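4.2 Household Tasks and the Student Teams

By the time we reached the bathroom unit of the course, the students had been living with the Trekby platform for most of a semester, and we felt they were ready for something less tidy than moving blocks between trays. The course at Gratalell had always ended with a manipulation project, but in earlier years the project was chosen by the instructors, and we had noticed (with some regret) that the students' best ideas tended to arrive in the hallway after the final demonstration. This time we let the teams bring their own lists of chores, and toilet cleaning came up so often, and with so much laughter, that we made it a shared task for all 18 students.

The reasons they gave in their project journals were more thoughtful than the laughter suggested. Several wrote about grandparents who found bending over hard, and one team pointed out that a brush is a long, light tool whose useful end is hidden from the hand that holds it, so the operator has to learn where the bristles are by looking down past the robot's own arms. We have come to think of this as a lovely teaching problem, and we would happily set it again.

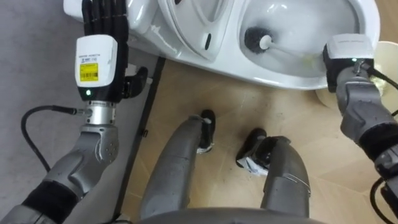 Each team recorded its demonstrations by teleoperation, working in pairs, with one student driving and the other keeping the log. We asked for 200 usable episodes across the class and the students, who are a competitive bunch, handed in 213. An episode was kept if the brush stayed in the grip from the first contact with the bowl to the last, and if the robot did not need to be steadied by hand. Episodes were reviewed on Friday afternoons by a team other than the one that had recorded them, and this turned out to be one of the most popular parts of the course, partly for the snacks and partly, we suspect, for the chance to grade one's friends.

The most common difficulty reported in the logs was stance. Students naturally put their attention on the arms, and only after a good many discarded episodes did they begin to write about where the feet should go before any reaching started. Team Vatberg was the first to add a short stance check to its routine, and the other teams borrowed it within 2 sessions, with full credit given in their journals. We return to the effect of this check in Section 5, along with the labeling scheme, which we adapted from the Mirzaei workbook used in the first half of the course.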